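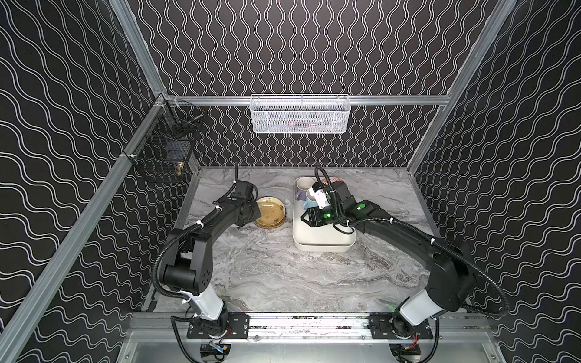

Bririk Crockery Loan: progress report to the Pfister Fund, February

Summary

The loan service is open and lending. We have 155 pieces on the shelves and in regular use, and the sorting counter in the back room at Culletti is finished. We have spent 2,000 pounds of the 3,000 pound grant. The catalogue is behind schedule, and we explain why under Work outstanding.

The counter

At the time of our last report we were sorting returned crockery on folding tables, which were too low and had to be put away every evening. The new counter has a grey and white marble-patterned top and stays up permanently. A white wire basket hangs on the back wall and a black two-tier one is fixed to the left wall, so small items can be kept off the work surface. The walls are covered with a black wave-patterned finish, chosen from what the supplier had in stock.

Returned items come to the counter for checking. Mugs go on a tray towards the back and plates are stacked to the left of it. Bowls had no fixed place at first and were ending up wherever there was room. They now go on the tray with the mugs, or in the basin if they need another wash.

The stock

Nearly everything we lend was donated by households in the Fidonano area. Very little of it matches. We said in our application that we would try to build full sets, and we have done this for the plain dinner plates only. Borrowers for birthday teas and funeral teas have told us they prefer the mixed patterned pieces, and these go out more often than the plain ones. We would like to drop the target for matching sets and ask for your agreement to this.

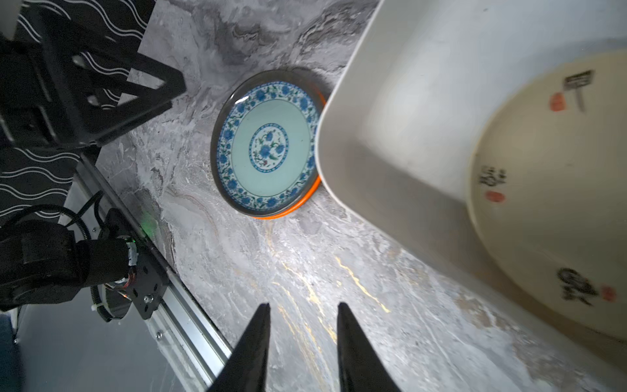 Blue-and-white floral plate at the sorting counter, with the white basin alongside.

Patterned plates are checked by hand for chips at the rim and for wear to the decoration. Pieces with worn decoration are taken out of lending and offered back to the donor. Chipped pieces are not lent. We began the year wrapping each patterned plate separately in newspaper, but the ink came off on our hands and on the plates, and we now use tea towels.

Mugs are the most borrowed item and the most often lost. We ask for a small deposit on each box and have kept it back twice.
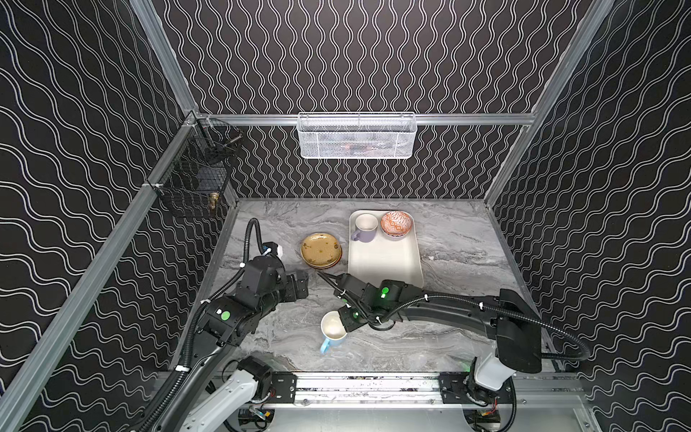
We are still short of small bowls. A request in the Culletti newsletter brought in more mugs and a fish kettle.

Work outstanding

The catalogue should have been complete by now. Plates and bowls are entered, but mugs and serving dishes are not. Writing a description for each odd piece took longer than we had allowed, so the remaining items will be entered by type and colour.

The remaining 1,000 pounds is set aside for stacking boxes with dividers, a second drying rack and printed loan labels. We have one quote for the boxes and are waiting for another.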